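Wirkdale Memorial Pages: Family Guide
Section 4. Setting up a page for someone who has died

Read this section through once before you start. You can stop at any point and come back later. Drafts are kept for 30 days after your last change.

4.1 Before you begin

You will need:
The full name of the person, spelled the way the family wants it shown
Dates of birth and death
An email address that at least one other relative can also reach
The service details, if they have been settled

Only one page can be opened for each person. If a cousin or friend has already started one, ask them to add you as a keeper (see 4.4).

4.2 Creating the page

1. Sign in and choose New Page.
2. Enter the name and dates. Nicknames go in the second box.
3. Choose who can see the page: Family Only, Invited Guests, or Anyone With the Link.
4. Write the opening notice. The limit is 282 characters, including spaces. Longer writing belongs under Life Story.
5. Press Save Draft. The page stays hidden until you press Publish.

Caution: Publishing sends an email to every person on the guest list. Make sure close relatives have been told by phone or in person first.

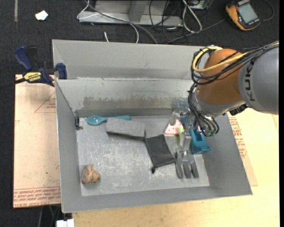 4.3 Adding the service details

1. Open the page and choose Service.
2. Enter the place, street address and start time. Dates are shown with the weekday, as in Wed 15 February.
3. If there is a meal or gathering afterward, add it as a second event. Guests can then reply to each one separately.
4. Under Flowers and Gifts, pick one of the set phrases or type your own.

Note: If the time changes, edit the event and tick Tell Guests. Do not delete the event and make a new one. Replies are lost when an event is deleted.

4.4 Sharing the work

A page can have up to 5 keepers. Keepers can approve messages, add photos and answer guests. Only the person who opened the page can close it or hand it over to someone else.

To add a keeper, choose People, then Add Keeper, and enter their email address. The invitation has to be accepted before they can make changes.

4.5 Messages from guests

New messages wait for approval unless you turn this off under Settings. You do not have to answer them. A guest whose message is held back is not told.

If reading them is too much for now, choose Pause Messages. Guests can still write, and their messages are stored until a keeper is ready.

Note: Reminder emails for birthdays and anniversaries are off at first. Turn them on under Settings, Dates. Each keeper sets this separately.

4.6 Printing the page as a booklet

See Section 5. Allow extra time in August, when orders take longer.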